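Hand Teaching Station: Pre-Session Check, with Comments
Site: Rundine house, bedroom setup
Task: small items and tray, two hand-held grippers
Checked by: Vlasta Koubek
Read by: Colin Tunstall

1. Finger pads seated, no lifting at the corners. OK
Comment: New pads on both tools and they grip so much better on beads! Please keep this batch.

2. Pivot screws snug. OK
Comment: One needed a touch with the driver. Fingers open and close smoothly now.

3. Trigger pull even, no pinch point for the demonstrator's hand. OK
Comment: Blažena did 11 practice grasps and had no sore spots.

4. Walkway beside the bed clear. OK after fix
Comment: Moved a bag from the door side.

5. Bracelets checked for frayed cord or loose beads. OK
Comment: Pull gently on each one before it goes down. A bead on a wooden floor is a slip hazard, and they roll a long way (ask Miloslav).

6. Tray flat and steady on the bedspread. OK
Comment: Softer surface than a table, so approach slowly from above. I love how quickly people get the feel of this one, the demos already look relaxed.

7. Clearance between left and right tools. WATCH
Comment: Hands drift together over small items. Call "wide" if the fingers get close.
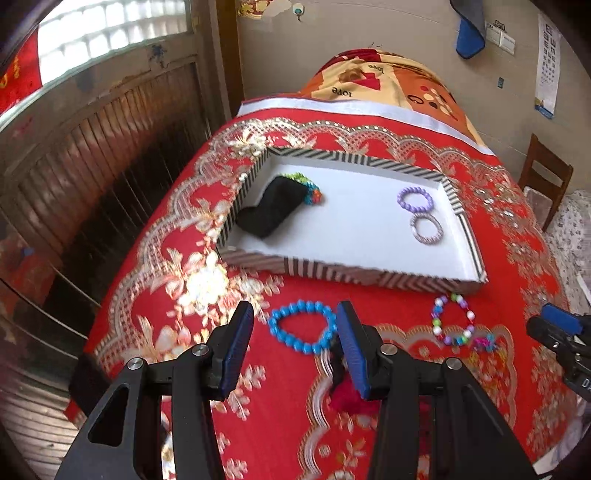 Items 5 to 7: grippers over the bed, bracelets and tray in place.

8. Break after 2 sets, wrists and shoulders loose. OK
Comment: Blažena wanted to keep going, which is great, but the break stays!

Cleared to start: yes
Open: item 7, recheck after the first set. V.K.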